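Warehouse Packing Operative (Part-time, Permanent)
Madbridge Supplies, Elley site

Reference: 37
Hours: 32 per week, including one Saturday in three
Reports to: Shift Lead, Outbound

Purpose of the post

The post holder picks, bags, labels and stages small-parts orders for dispatch to trade customers. The Elley site ships nearly 500 orders per shift, most of them mixed lots of fixings, seals and fittings. Stock control is by the Eltudska system. Training on the system is given in the first week and no previous knowledge of it is required.

Main duties

Pick stock against printed or handheld lists. Check part number and quantity before bagging.

Select the correct bag for the order. Clear bags are used for counted parts, and drawstring bags for kits that the customer will open and close on site. Bags are closed at the bench, labelled on the front face and placed in the outbound tote.
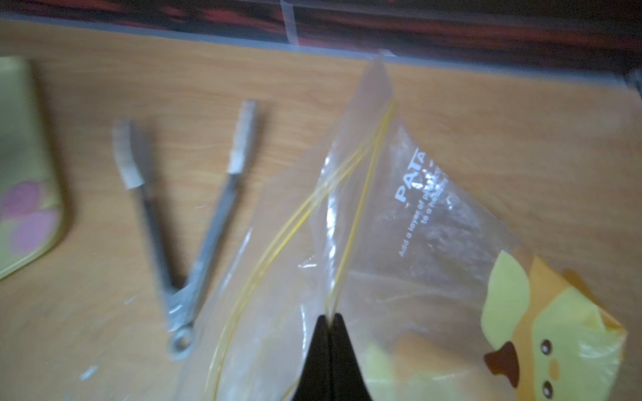 Record and report

Enter shortages and damaged stock on Eltudska before the end of the shift. Returns from Batista contract accounts are logged separately and held in bay 8 until inspected.

Requirements

Essential: accurate counting and written English sufficient to complete stock records; able to stand for most of a shift; able to lift cartons within the site handling limit.
Desirable: experience of bench packing or goods-in; counterbalance truck licence.

Terms

Hourly rate according to the site pay scale, reviewed each November. Safety footwear is supplied. Free parking; the Elley bus stops at the main gate. The post is subject to a probationary period and two references.

How to apply

Send a CV and a short covering letter to the Madbridge personnel office, quoting the reference above. Applicants selected for interview will be asked to complete a short counting and labelling test. Agencies should not respond to this notice.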